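Eating down the cupboards

I've been trying to go a month without a proper food shop. February seemed the right one to pick, being short. The rules are simple. Milk, bread, eggs and fresh veg are allowed, and everything else has to come out of the cupboards or the freezer until it's gone.

I got the idea from Ülle Strazds, who I used to work with in Hurnedden. She does it every winter and says the first week is easy and the third is mostly lentils. She's right about the lentils. I found four open bags of them, all red, and a tin of chestnuts that must have moved house with me.

The best meal so far was a barley soup made with the end of a ham and a jar of sauerkraut. The worst was pasta with tinned mackerel and capers. I ate it, but I wouldn't make it again. Breakfast has been porridge nearly every day, with frozen plums until they ran out last Wednesday.

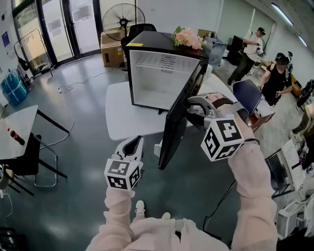 An empty fridge, with flowers on top.

I spent £9 on fresh things in the first week and £8 in the second, mostly on onions, carrots and milk. I'd normally spend a good deal more than that without thinking about it. The main change is that I now look at what we've got before deciding what I want. I'd got into the habit of doing it the other way round and then buying a third jar of cumin.

Baking has been harder. I ran out of plain flour early on and had to use rye for everything, including pancakes. They came out heavy but fine with jam.

There's still half a shelf of chickpeas to get through, plus some rice noodles and a large bag of split peas. If anyone has a split pea recipe that isn't soup, please leave it in the comments.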